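Folding club, again

Last updated: July 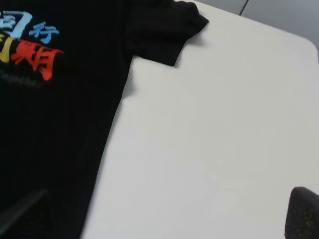 Minttu says I'm asking the wrong question. I had wanted to know how many shirts the student team expects to fold by the end of the term, and she told me the point is what they learn on the way, and that if I wanted a folded shirt I had two hands of my own. Fair enough. I still want the number.

For anyone who missed my earlier grumbling, I sit in on the after-school robotics club at Vimthorpe, mostly because my daughter needs a ride home and the parking lot is dull. The big project is laundry. A T-shirt goes flat on the white table, a student steers the arm through a fold, the run gets saved, and somebody shakes the shirt out and starts over. They want 2,000 saved runs before they train anything. When I last asked, they had 100 they were willing to keep.

My first complaint is the shirts. Black fabric with a bright print across the chest is an easy thing to pick out on a pale table. My laundry basket is mostly gray socks and a fitted sheet. Rizwan, who runs the club, says you start with the easy case and work up, and I believe him, but I have now heard "work up" for two terms and the sheet has yet to make an appearance.

The second is the competition. Drusitz scores on time and on how square the final fold is, with a judge holding a ruler to it. So the kids spend their afternoons shaving seconds off a sleeve. Does the shirt come out of a pile? No, the rules let you lay it out by hand first, and to my mind laying it out is the hard half of the job.

I'll say something nice. Tapio, who is maybe fifteen, threw out 20 of his own runs because he thought he'd been rushing and didn't want the model picking up bad habits from him. I've worked with grown engineers who would have kept every one of them. He also fixed the sticky joystick, which had been on the list since winter.

I'll go to the competition and I'll clap. I'm bringing a pillowcase in my bag, though, and if the judges look bored I'm going to ask.

Comments

Peadar Ó Briain: Try a hoodie. We had one at our club and the drawstring beat everybody.

Eino Mustonen: The ruler thing is silly, agreed. But without some kind of score my two would never have finished anything - they'd still be picking a team name.

Peadar Ó Briain: Ours took a month over the name.

Contact | Copyright Nistor Notes | Back to top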